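Home | Talks | Handouts | Newsletter | Contact

EATING LESS SUGAR WITHOUT A BIG PLAN
Speaker notes, lunch talk at Cestura, Friday, June 13, 2025

Bring: clicker, water, handouts (on the chair by the door last time, people missed them)

1. Opening
Hi, thanks for coming on a lunch break. Ask who had something sweet before 10 am. Don't comment, just let hands go up.
Say up front: not a diet talk. No weigh-ins, no banned foods. Mostly shopping and reading labels.
Keep this under 3 minutes, ran way over at Piras.

2. Why sugar is hard to see
Grams mean nothing to most people. Convert it.
4 grams = one teaspoon. SAY TWICE. Write it on the board.
Labels work off 2,000 calories a day, most of us aren't exactly that, fine, use it as a rough ruler.
"Total sugars" vs "added sugars". Added is the line you want. Milk and fruit have sugar of their own, leave them alone.
Somebody always asks about honey. Honey counts as added if you stir it in. Same for maple syrup. Move on.

3. Drinks first
Biggest win, least effort. If they only remember one thing it's this.
Soda, sweet tea, the coffee drinks. 36 grams in a can = 9 teaspoons. Pause there.
My own story: the 16 ounce vanilla latte every day, went to half the syrup, then half again. Took all of July. Did not enjoy the first week.
Juice: small glass, with food. Don't get dragged into the juice argument, it ate the whole Q&A at Skokier.

4. Breakfast
Flavored yogurt vs plain plus fruit. Pass the two tubs around, lids ON
Cereal: look at the serving size before the sugar line. Then pour what you really eat and measure it. People are shocked, good moment, let them talk
Granola same thing.

5. Sauces and the stuff on the side
People forget these completly. Ketchup, barbecue sauce, teriyaki, bottled dressing, jarred pasta sauce.
Ketchup is often about a teaspoon of sugar per tablespoon. Ask how many stop at one tablespoon.
Not telling anyone to quit ketchup!! Squeeze it next to the food, dip, see how much is left over.
Compare two bottles at the store, pick the lower one, done.
Slide: ketchup bottle on the plate, strawberry near it. Ask which one they'd call sweet.

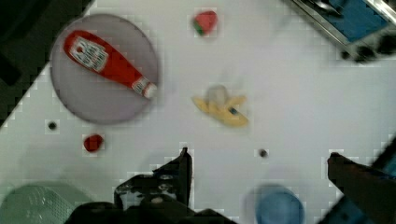
6. Dessert
Keep it. Pick the one you like and sit down for it.
Desk candy is the differnt problem, move it to another room.
Fruit after dinner works for some people, not for me, say so.

7. Wrap up
One change, two weeks. Write it on the back of the handout NOW, before they stand up.
Questions. If it's about diabetes or medication, send them to their doctor, don't guess.
Disia wants the same talk, shorter, so skip part 4 there.

Contact | Copyright 2025, all rights reserved | Back to top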